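Brenasik to Open Refill Counter for Household Cleaners in Gilchrist

Customers can bring their own bottles from September; 20 products at launch

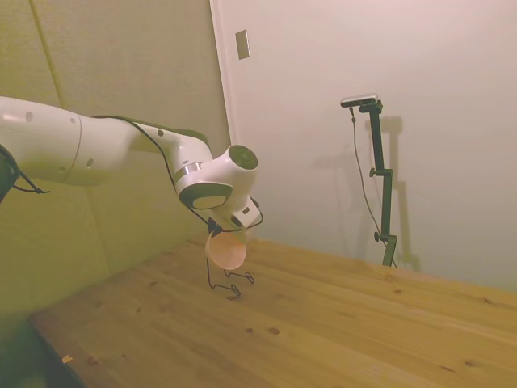

Oliwia Borkowska said that the refill counter came out of a complaint she had been hearing for years: people were throwing out good spray bottles because the only way to get more cleaner was to buy another one. The Gilchrist store will sell dish soap, laundry liquid, floor cleaner and other everyday products by weight, and customers will pay only for what goes into the bottle.

Brenasik has made cleaning products for homes and small businesses in Trunport since the company was started in a rented unit behind a hardware store. Until now it has sold through grocers and by direct delivery. The Gilchrist location will be its first shop of its own.

The store is on the ground floor of the former Flodomer shoe store on Main Street. The front windows and the tile floor have been kept. A wall at the back was taken out to make room for the drums, and a utility sink was put in next to the counter. Parking is behind the building, with the entrance off the alley. There is a ramp at the rear door and a bench inside it.

How the counter works

Customers place an empty container on the scale and press the button to record its weight. A paper label is printed. The container is filled at the tap, weighed again at the register, and the weight of the container is taken off. Staff will fill containers for anyone who would like help, and will handle all refills of drain opener and oven cleaner, which are kept behind the counter.

Any clean container with a lid that closes tightly can be used. Food and drink containers are accepted for dish soap and hand soap only. They are not accepted for other products, even with a label, because of the risk that someone in the home will mistake the contents for something to drink. Containers with old product in them cannot be refilled with a different product. Staff may turn down a container that is cracked or smells strongly of something else.

Customers who do not have a container can buy an empty bottle in the store or take a used one from the shelf by the door at no charge. Bottles left on that shelf are washed before they are put out.

Products and prices

The counter opens with 20 products. They include two dish soaps (one unscented), three laundry liquids, an all-purpose cleaner, a glass cleaner, a floor cleaner for sealed wood and tile, a bathroom cleaner, hand soap, white vinegar, and powdered items such as baking soda and washing soda. Powders are sold from bins with scoops. Each tap and bin carries a card with the full ingredient list, directions for use and first aid information, and copies can be taken home.

Prices are shown per ounce. A refill of any liquid will cost less than the same amount in a new Brenasik bottle. There is no minimum purchase and no membership. The store takes cash and cards.

Bottled products will still be sold at the grocers that carry them now. The formulas are the same.

What came before

The company tried out the idea last winter with a folding table and 2 taps at the indoor market in Trunport. Over the course of the trial, 175 households signed up to be told about a permanent counter, and 202 containers were filled. Dish soap was the product asked for most often, followed by unscented laundry liquid.

Several changes were made after the trial. The first taps dripped and have been replaced with a type that shuts off when the handle is let go. The labels, which smeared when they got wet, are now printed on a coated paper. Shoppers also asked for a way to fill narrow bottles without spilling, so funnels will hang at each tap. They are color-coded by product and rinsed by staff between uses.

"The market table was slow, and there was a line most mornings," said Ieuan Trevor, who will manage the Gilchrist store. "We have more taps now and two scales, so people should be able to get in and out on a lunch break."

The store will employ four people, two of them full time. Hiring for the part-time positions is still open, and applications can be picked up at the Trunport office. Training covers safe handling, spill cleanup and how to answer common questions about mixing products. Staff will remind customers that bleach must never be combined with vinegar or with any cleaner containing ammonia. Brenasik does not sell bleach at the counter.

Hours and opening day

The store will be open from 9 a.m. to 6 p.m. on weekdays and from 10 a.m. to 4 p.m. on weekends. On opening day the doors will open at 10 a.m., and the first fill of dish soap, up to 16 ounces, is free to each household that brings a container. Staff will be on hand through the day to show how the scales work.

Apartment buildings, schools and offices that would like to refill larger containers should call ahead so that a time can be set. Containers over five gallons cannot be filled at the counter and are handled through the Trunport office.

About Brenasik

Brenasik makes and sells household cleaning products from its plant in Trunport. Its products are sold in grocery and hardware stores across the area and delivered to small businesses.

Press contact: Oliwia Borkowska, Brenasik, Trunport office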